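Laundry robot trials paused at Hisatdale after grip fault

Reading time: 2 minutes

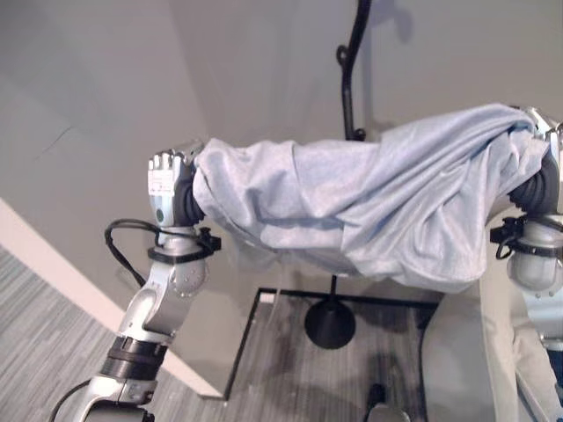

The folding robots at Fistari's workshop in Hisatdale are having a quiet spell this November, after one of them held on to a shirt when it had been told to let go, and then kept right on pulling. No one was hurt, we're glad to report, and the only casualty was the shirt, which tore along a side seam and has since been pinned up on the notice board by the kettle.

The trouble came a little before 4 p.m., toward the end of a long practice run. The two-armed machine had been working its way through a pile of 192 garments, picking each one up, stretching it out between its hands and laying it down again, and it had gotten through most of them without a hitch. Then the left hand stayed shut. The right arm, which should have waited, carried on with its part of the job and drew the cloth tighter and tighter until the stitching gave.

"It made a sound like someone opening a bag of chips, and we all turned around at once," said Morena Melis, who runs the trials. She was closest to the stop button and pressed it, and the arms held where they were with the torn shirt still between them. It took two people and a good deal of patience to work the fabric free (they didn't want to cut it, in case the way it was caught told them something, and it did).

Engineers have traced the fault to the signal that tells one hand what the other is doing. The message from the left hand was arriving late, and when it arrived late enough the right arm simply went ahead with old news. Canan Ağca, the company's safety lead, said the pull limit should have stepped in well before any seam did, and she is more bothered by that than by the late signal.

"A shirt is one thing, but we want to put these in rooms where people are folding alongside them, and somebody's sleeve could be in there," she said. "So we stop, and we look at it properly, and I don't mind one bit if that makes us slow."

The limit has now been set lower, and each arm will halt by itself if it goes 20 milliseconds without hearing from its partner. Before the trials open up again the robot has to finish 600 practice lifts in a row with no missed release, and it had managed 37 when we stopped by, with Melis keeping an eye on things from a stool and a mug of tea going cold beside her.

Bonsu, the linen service that had hoped to try out two of the machines before the holidays, has been told to expect a wait, and has taken it very kindly.

Last updated: 5:40 p.m.

Recent items
Zanico depot gets its loading doors back after repairs
Hisatdale library to keep longer evening hours through winter
Bonsu adds a second van to its morning linen round
Repair morning draws a crowd of broken toasters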